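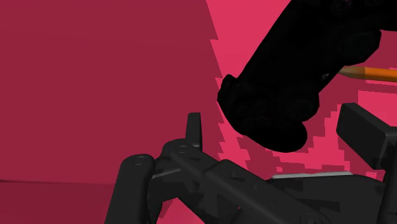
Ilholm bündelt IT-Beschaffung: Rahmenvertrag mit Ferreira läuft aus

31.12.24 - Die Verwaltung von Ilholm stellt den Einkauf von IT-Dienstleistungen neu auf. Der bisherige Rahmenvertrag mit dem Systemhaus Ferreira endet mit Ablauf des heutigen Dienstags und wird nicht verlängert. Bis zum Abschluss der Neuausschreibung übernimmt der Anbieter Ultbridge den Betrieb der zentralen Fachverfahren auf Grundlage eines Übergangsvertrags.

Die Neuausschreibung soll im April veröffentlicht werden. Vorgesehen sind 3 Lose: Rechenzentrumsbetrieb, Arbeitsplatzausstattung und Anwendungsbetreuung. Bieter können sich auf einzelne oder auf alle Lose bewerben. Bislang wurden diese Leistungen gemeinsam vergeben, was kleinere Unternehmen nach Angaben der Vergabestelle weitgehend ausgeschlossen hatte.

Betroffen sind 4.000 Arbeitsplätze in 14 Ämtern und Eigenbetrieben. Für die Beschäftigten ändert sich zunächst wenig. Störungsmeldungen laufen weiter über die bekannte Rufnummer, auch die Zugangsdaten bleiben gültig. Lediglich Bestellungen neuer Geräte werden bis auf Weiteres nur in dringenden Fällen bearbeitet.

"Wir wollten keinen Vertrag verlängern, dessen Leistungsbeschreibung aus einer anderen Zeit stammt", sagte der Leiter der Vergabestelle, Fitzgerald Quintanilla. Cloud-Dienste seien darin nur am Rande geregelt, Anforderungen an die Informationssicherheit müssten bisher einzeln nachverhandelt werden. In den neuen Verträgen sollen sie fester Bestandteil sein.

Bei der Bewertung der Angebote soll der Preis mit 70 Prozent gewichtet werden. Der Rest entfällt auf das Betriebskonzept und die Qualifikation des eingesetzten Personals. Der Personalrat hatte sich für ein stärkeres Gewicht der Qualität ausgesprochen, trägt die Regelung nach eigenen Angaben aber mit.

Offen ist die Zukunft der Beschaffungsplattform Orkora, über die die Ämter ihre Bestellungen auslösen. Die Software gehört der Verwaltung, wurde aber bisher von Ferreira gepflegt. Ob sie weiterentwickelt oder durch ein Standardprodukt ersetzt wird, soll vor Veröffentlichung der Ausschreibung entschieden werden. Für die Übergangszeit erhält Ultbridge Zugriff auf die Plattform - allerdings nur für Wartung und Sicherheitsupdates.

Ferreira teilte mit, man habe die Übergabe der Dokumentation abgeschlossen und prüfe eine Beteiligung am neuen Verfahren. Interessierte Unternehmen können sich bereits jetzt bei der Vergabestelle vormerken lassen. Eine Informationsveranstaltung für Bieter ist geplant, ein Termin steht noch nicht fest.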